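Notes for the Vallum evening talk, 8 August 2024
Collecting examples when you are a small group and the shelf is white

Opening. Say hello, thank Vallum for the room and the coffee, check that the people in the back can hear. Ask who has ever collected their own training data. Then ask who would do it again. (Wait for it, don't rush this one.)

So I want to talk tonight about the part of a learning project that usually gets one line in the write-up, something like "we gathered demonstrations of the task," and then off everybody goes to the model and the results table. I've been guilty of that line myself, more than once. At Bastuvier we spent most of June on what was behind that one line, and I came away thinking it deserved a whole talk, so you're getting a whole talk, and I'm sorry if you came for the results table.

Our task sounds like nothing when you say it out loud. A humanoid carries a shopping basket up to a set of open cubbies, holds the basket with one hand and works with the other. One hand keeps hold, one hand does the reaching. My mother does this every week at the grocery store while talking to me on the phone. For a learning system it's two jobs running at once, and they pull on each other the whole time, because when one arm stretches forward the balance shifts and the basket wants to swing.

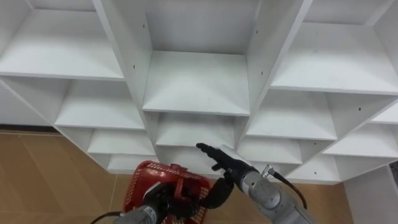

Now, what do we mean by an example? I'd like to slow down here, even if it feels basic, because we argued over it for longer than I care to admit. In our project, which we called Emley, an example is one attempt by one operator, from the moment the operator takes over the arms to the moment they let go, with the joint readings, the video and a short written note. The note is the part people skip. Please don't skip the note! It can be five words long. "Basket swung, waited, then reached" is a wonderful note, and I have built whole afternoons of debugging on notes like that.

We set out to gather 3,000 of these. I'll tell you where the number came from: somebody wrote it on a whiteboard in the first meeting and we all got used to looking at it. If you take over a number like that, at least ask what it's made of. Three thousand attempts at the same cubby from the same standing spot will teach a system a great deal about that one cubby and that one spot.

So we made a plan for where to stand and where to reach, and the plan fit on one page. Pause here, tell the story of the page going through the wash in Safta's jacket, and how we had to rebuild it from memory.

The white shelving deserves its own few minutes. I picked it, and I thought I was being clever, a nice regular grid with nothing fancy about it. But a white shelf next to a white divider in front of a white back panel is hard going for a camera, and the head camera looks at that grid on a slant from close up, so the rows run off diagonally and one opening looks very much like its neighbor. Our early model would reach beautifully, with real confidence, for the cubby next door. People have asked me why we didn't put colored tape on everything. We talked about it. In the end we wanted a system that could manage with plain furniture, and so we put the effort into the labels, marking the target cubby by row and column for every single attempt.

(If anyone asks about the red basket: yes, it's a gift to the vision side, it stands out against everything, and yes, we should try a duller one.)

Second camera. The head camera gives you what the robot has to work with, and that's what goes into training. For understanding what went wrong, though, I'd trade a lot of it for one fixed view from the side. From there you can see the legs, where the feet are, how the basket is hanging, and what the cables are doing. When we played the two views together for the first time, Danang got through 81 attempts in one sitting and sorted them into piles, and nearly everything we fixed that month came out of those piles.
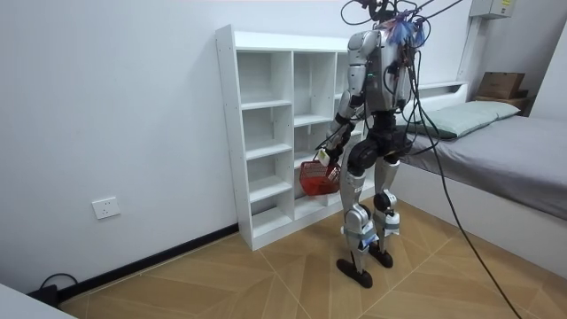

Notes and slides: the Emley group at Bastuvier
With thanks to Danang Sumampouw and Safta Manole

Let me stay with the cables, as I see a few of you nodding. A tethered robot brings its tether to every example. Ours come off the head and shoulders, some going up and some coming down across the floor, and I spent my first week thinking of them as housekeeping. Then Safta noticed that operators were quietly steering around them. They'd lean a certain way, or start the reach a little late, and all of that went into the data as if it were part of the task. A learning system has no way to know you were being polite to a cable. We now write the cable position in the note and look over the floor before each attempt, and when an operator has clearly worked around the tether we keep the attempt but tag it.

The same goes for the room. We work in a furnished room with a bed beside the shelving, which means less floor to stand on than you'd have in an empty lab, and our operators learned the room fast. People learn rooms wonderfully fast. After a couple of days everyone was walking up along the same line, and we had to go back to the page (the second page, the unwashed one) and make ourselves use the awkward starting spots too.

Operators. We had 9 of them by the end, and I'd like to say a kind word about tiredness. Out of one batch we threw away 77 attempts, and when I looked at the times, most of them sat in the last stretch before lunch. There was nothing wrong with the robot or the code. We shortened the sessions and I started bringing fruit. I recommend both.

What to do with the bad ones. Delaunay, the tool we use for review, has a delete button, and I've asked everyone to leave it alone for a day before pressing it. A missed reach with a calm recovery can be worth more than a clean one, as long as it's labeled for what it was. A missed reach where the operator got annoyed and yanked the arm back, that one can go.

Skip the part on file formats if we're past the half hour. If there's time, show the folder layout and explain why the note lives in the same file as the joint readings. (Short version: we lost a batch of notes when they didn't.)

Questions I expect: how long per attempt, did we try simulation first, can they have the data. For the last one, send them to Danang, he has the form.

Leave the side view up during questions. Remember to return the clicker.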